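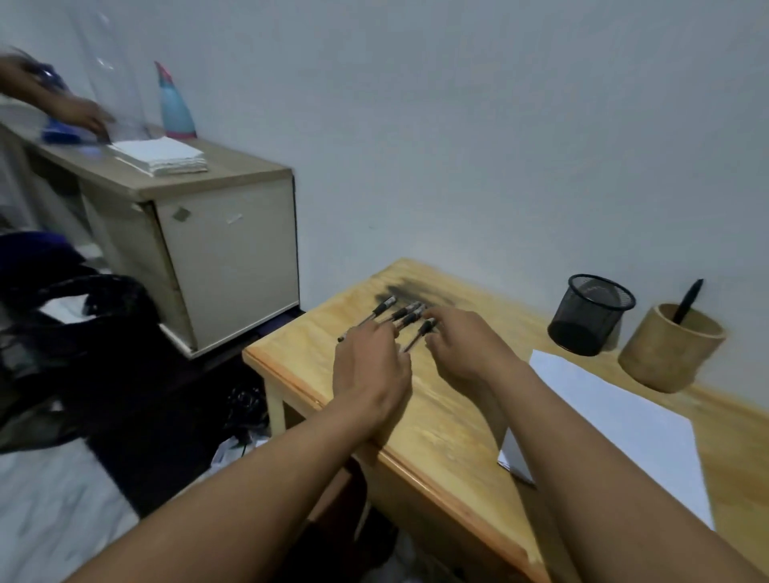
How long does it take to write a proper letter by hand? An hour if you know what you want to say, and most of an evening if you don't.

I started writing letters again last winter. My old neighbour Tülin Akgül moved from here up to Wotumel to be near her daughter, and she doesn't like the phone. She can hear well enough on it, she just finds it tiring and says every call turns into a list of who's been to the doctor. She doesn't have email. So if I wanted to know how she was going, it had to be paper.

The first letter was hard work. I hadn't written more than a shopping list in years and my hand ached by the bottom of the first page. I'd also forgotten that you can't go back and move a paragraph. I wrote about the new people in her house, who have painted the front fence grey, then remembered on the next page that I should have asked about her hip first. I left it in the order it came out. She wrote back in eight days and asked for more about the fence.

We've kept it up since. The mail between here and Wotumel goes by way of Rongate, so a letter posted in the morning can still take most of a week to go a distance I could drive before lunch. I've stopped minding. By the time her answer comes I've usually forgotten what I asked, so I've started jotting down the main points of each letter in the back of my diary before I seal it. Otherwise I get a page that begins "The green one, definitely" and have no idea what we're talking about.

What I write about has changed. At first I saved things up and tried to make them interesting. Now I put down what happened. The council has dug up the roundabout near the oval again. The bakery has a new oven and the crust on the white loaf is darker than it was. A magpie has been walking into the laundry through the back door and standing on the mat. Tülin says this is what she wants, and that her daughter only tells her important things.

Her letters are better than mine. She writes on both sides of thin paper and you can read the back through the front, so you have to hold it over something dark. She doesn't do paragraphs. There'll be half a page about the creek coming up after rain, then what she paid for tomatoes, then something about her mother's kitchen that I'd never heard in the whole time she lived next door. We used to talk over the fence nearly every evening and it was bins, weather and dogs. I think I know more about her now than I did then.

I mentioned all this at work and Ok-hee Wang asked whether I'd write to her aunt, who lives out at Kang and doesn't get many visitors. I wasn't keen. Writing to someone you've never met is a different job. I said I'd send one and see. The aunt replied on a card with a pressed leaf in it and told me, among other things, that my sevens looked like ones. She was right about that. I cross them now.

She's a shorter writer than Tülin, never more than a page, and she likes questions. If I don't put any in she writes back to say there weren't any. So I keep a few aside for her: what she had for lunch at school, whether she's ever been seasick, what used to be in the shop on the corner before it was flats. She answers in the order I asked them.

A few practical things, seeing as people have asked.

Paper. I tried a nice pad with a deckle edge that I was given one Christmas and it was awful, the surface was furry and dragged. I've gone back to an ordinary lined pad from the newsagent. I tear out the page of heavy guide lines and put it behind whatever I'm writing on when I use unlined paper. It keeps me from drifting uphill.

Pens. Ballpoints, the cheap click sort of thing. I did buy a fountain pen in the first flush and it leaked in my bag on the way home from Puron. Tülin's letters get rained on (her box has no proper lid) and ballpoint stands up to it better than the ink did.

Stamps. Buy them ahead. I lost more letters to not having a stamp than to anything else. They sat in the fruit bowl until the news in them was stale and then I felt silly sending them. I keep a booklet in the kitchen drawer with the batteries.

Envelopes. Get the kind you lick or the kind with a peel strip, but check the old ones. I had a box that must have been my mother's and in the humidity every single flap had stuck itself down. I steamed a few open over the kettle and gave up.

Where to do it. I write at the kitchen end of the house after tea with the radio off. I can't follow talk and write at the same time. Music is all right if I don't know the words. Mornings don't work for me, I get bossy in letters before ten and start giving advice.

Mistakes. Cross out with one line and carry on. I used to start the page again and that's how a letter ends up never being sent. If it's a bad enough muddle I write "sorry, start again from here" and start again from there.

Length. Four sides is about my limit before it turns into padding. If there's nothing much going on, one side is fine. A short letter that arrives is all right with everyone I write to, and the aunt at Kang prefers it.

Keeping them. I have Tülin's in a shoebox, in order, with mine not there of course, so it reads like one half of a phone call. I asked her once if she kept mine and she said some of them. I didn't ask which. My sister thinks I should photocopy my own before I post them and I can see the sense in it, but it would feel like keeping minutes.

I did have a patch in autumn when I stopped. Work was busy and I had a cold that wouldn't shift, and six weeks went by. I felt bad, and the worse I felt the harder it got to begin, as the first paragraph was obviously going to have to be an apology. In the end a second letter came from Tülin before I'd answered the first. She hadn't said a word about it. It was all about a man who'd been to clean the gutters and had left his ladder behind, and she couldn't decide whether to ring him or keep it. I wrote back that night and told her to ring him. I left the apology out altogether and I'd suggest doing the same.

She rang him, as it happens. He came for the ladder and fixed the lid on the letterbox while he was there, or had a go at it. She says it now shuts but the postie has trouble opening it.

I'm going up to Wotumel in October for a few days. It'll be the first time I've seen her since the move. I wondered whether we'd have anything left to say, and put that in my last letter, and she wrote back that we could always sit in separate rooms and pass notes. She also wants me to bring a loaf from the bakery, one of the dark ones, and a photo of the fence.

If anyone knows whether the road past Rongate is still down to one lane at the bridge, leave a comment. I'd like to get there before dark and the timetable for the bus is no help, there are two versions of it up and they don't agree.

Filed under: Home and everyday, Letters, Neighbours
Last updated: September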